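Pre-run check, bin picking cell, planner build 2421
Date: 2024-04-30
Site: Tivmont

- [x] Emergency stop tested from the controller and from the desk
- [x] Speed limit set in software, not only on the pendant
- [x] Bin model matches the clamped position
- [ ] Cable loop included in the collision model

Comment: the planner still treats the arm as bare links. The yellow cable bows well out past the orange joint, so a path that clears the bin wall on screen may not clear it in the cell.
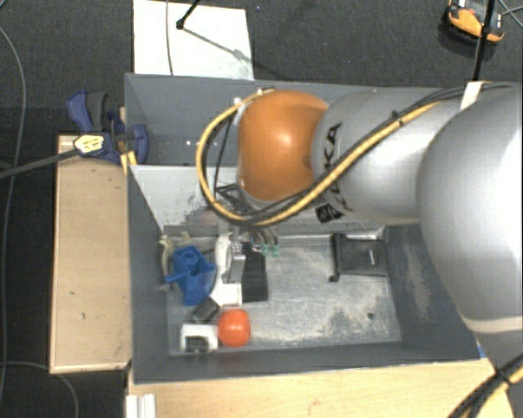
*Photo: Ó Dálaigh, Tivmont cell*

- [x] Depth filter on. Worn patches on the bin floor gave false points in the last build.
- [x] Grasp list rejects anything within 2 cm of a wall
- [ ] Log replay matches live run. Failed twice; the Hesow bridge drops messages when the queue passes 2000.

Comment: the black bracket-like part at the rear right is segmented as floor. Raise with perception.

Result: reduced speed only. Recheck both open items before the September release.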